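Moving the Shop, Part Two

Posted 12/16/25

The lease on the new unit started in July and I am still not fully moved in. I had planned on one weekend. When people ask what took so long, I tell them it was the drawers.

I had 47 drawers of hardware in the old place. Some were labeled by my father-in-law, some by me, and a good number not at all. The first rule I made was that no drawer would be moved without being emptied and sorted. That was a slow rule, but I kept to it. I threw out two buckets of stripped screws and found a set of reamers I had replaced twice.

Eliseo Tapia helped with the heavy things. He has a truck with a lift gate and he doesn't talk much before ten, which suits me. We took the drill press apart on a Saturday and had it standing again by dinner.

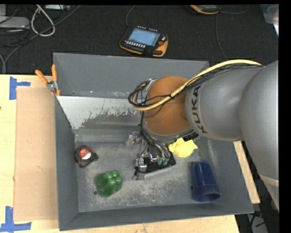 Metal bin on the table, KUKA arm over it.

The second rule was about benches. In the old shop every flat surface filled up with parked work. Now each bench has one job. One is for layout, one is for assembly, and the one by the window is for sharpening and nothing else. I have broken the rule about the window bench a few times – mostly with coffee and mail.

Shelving cost more than I expected. I bought four units from Grerel and paid 180 dollars for the lot, used. One upright had a bend in it that I didn't see until I got home. I cut that one down and it holds paint now.
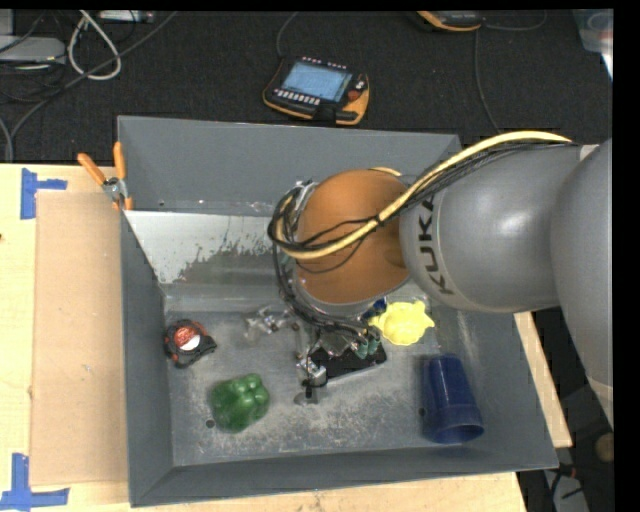
Lighting is the part I would do first if I had to do it again. I put it off until the shelves were up, and then I had to work around them on a ladder. There are 16 fixtures, all on two switches. I wish I had paid for a third switch, so the back corner could stay off when I'm only up front doing paperwork.

The heat is still not sorted out. The unit came with an old Drostham heater that runs loud and leaves the far wall cold. I've had one quote for a replacement and I'm waiting on another. Until then I wear a vest and do my gluing near the door to the office, where it's warmest.

I still have the lumber rack to build. The brackets are here and the wall is marked. I'll get to it after the holidays.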